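From the Etwood Food Culture Society: Notes on the Lowland Breakfast

May 2026

Visitors to the northern lowlands often expect a breakfast of cold cuts and strong cheese. Both are served in hotels, and both have their place on a Sunday. On ordinary mornings, however, most households have long eaten something plainer: dark rye bread, butter, a spoonful of fruit preserve, and oatmeal or buttermilk soup when the weather calls for it.

The Society's spring lecture, given by Ilse Rathjen, traced this habit through 141 household account books from farms and small towns. Meat appears at the morning meal in only three of them. Bread appears in every one, usually baked in large loaves and kept for a week or more. As the loaf aged, it was sliced thinner, then browned on the stove, and finally crumbled into soup with raisins and a little syrup.

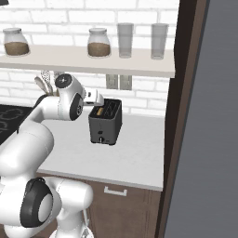

Ms. Rathjen gave particular attention to preserves. Plum butter was cooked slowly without sugar in the older books, and sugar enters the lists only gradually. Rose hip and elderberry were gathered by children and were considered suitable for winter colds. Honey was recorded carefully — often by the spoon — and seems to have been kept for guests.

In the discussion that followed, Danjuma Ibrahim asked whether the town records showed more white bread than those of the farms. They do, although wheat rolls remained a Sunday purchase in most families. Samah Lamrani drew a comparison with the barley breads and olive oil of her own family's table, where the morning meal is equally plain and the better dishes are saved for later in the day.

A printed version of the lecture, 64 pages with two recipes for bread soup, is available to members from the Society's office. Requests may be addressed to Lutz Wunderlich. Members who hold family account books or handwritten recipes and are willing to lend them for copying are invited to write to the same address.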